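Workshop notebook — Trurnbridge, Bench Room
31/03/2019

Surface condition of the work tables was reviewed ahead of the April bookings. The tops are to be kept to the Mukstead finish standard: matte, pale grey, no tape or pencil marks.

Table 2 was wiped down with the Frandsen cleaner at the usual dilution and left for 32 minutes before use. Colour match against the reference card was acceptable. Table 4 has a shallow scratch near one corner — noted, no repair needed at present.

Cloths are to be changed after each table. Stock of cloths stands at 24, and a further order has been placed with Zovach.

The overhead light remains diffuse enough for inspection work, although the far wall could do with a second fitting.

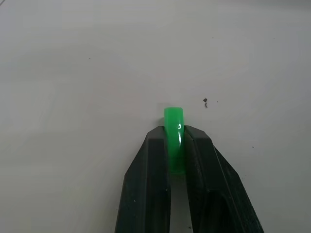

Solvent is not to be used on any of the tops until Mukstead has replied regarding the sealing coat. Table 3 to be done next, then the shelving.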